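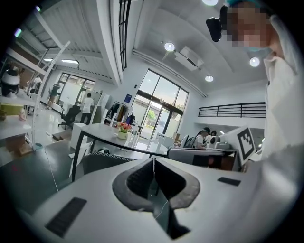
Sota Shimada writes that the gripper quote is the easy part, and that his first equipment budget failed on cables, mounts and printed marker boards.

His point stands. Price hand-held grippers as a full station before comparing suppliers.

Parts to budget per station

Gripper body with camera, data cable, spare cable, replacement pads, marker board, storage case. Kurari sells the pads separately at $23 a set. Tapsell includes one set and charges $213 for a replacement jaw assembly. Ask for both figures in writing. Head-mounted cameras go on their own line, with straps and batteries.

Cable length

Measure from the recording computer to the farthest working position, down to the floor and back up to hand height. Add 3 feet of slack. Check the connector type on both ends before ordering. A cable that crosses a walkway needs a floor cover, priced by the foot. 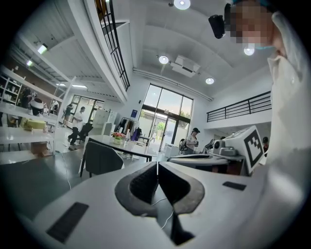 Bench space

Leave clear bench on both sides of any fixed gripper or arm. Marker boards should stand where passing sleeves won't cover them. The Skommont bench we priced was $311 without leveling feet.

Service and spares

Zullenberg quotes repair by the hour, shipping extra. Get the turnaround time and the loaner policy with the quote. Order spare cables on the first purchase order. Label each one with its length and the station it belongs to.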